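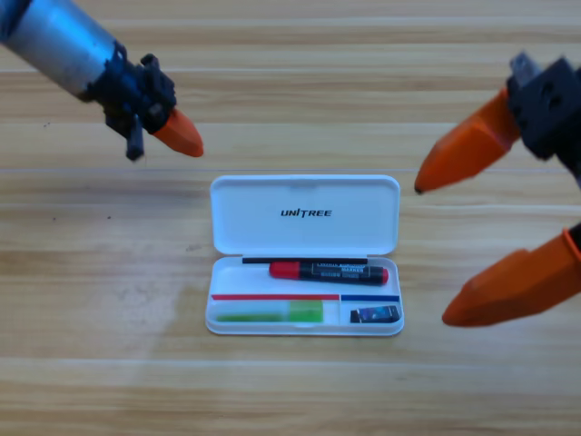
Chapter 6
Why Prices Stick

When I was in college I worked Wednesday nights at a bakery in Trunville, and a plain roll cost 70 cents the whole time I was there. Flour went up. The rent went up (I heard plenty about the rent!). The roll stayed at 70 cents, and I never once wondered why, which is a little embarrassing for somebody who was taking two economics classes at the time.

In the last chapter we let prices slide up and down our graphs as if they weighed nothing. Real prices drag their feet. New menus cost money to print, regular customers grumble, and no shop on the block wants to be the first to move. Economists call all of this price stickiness, and I promise it's more fun than it sounds.

We'll start small, with the bakery, and then move to Funemwood, a town with over 2,000 households and exactly one supermarket. Keep your supply and demand curves from Chapter 5 handy, you'll be drawing on top of them.

6.1 The cost of changing your mind

Suppose you own the bakery and flour goes up overnight.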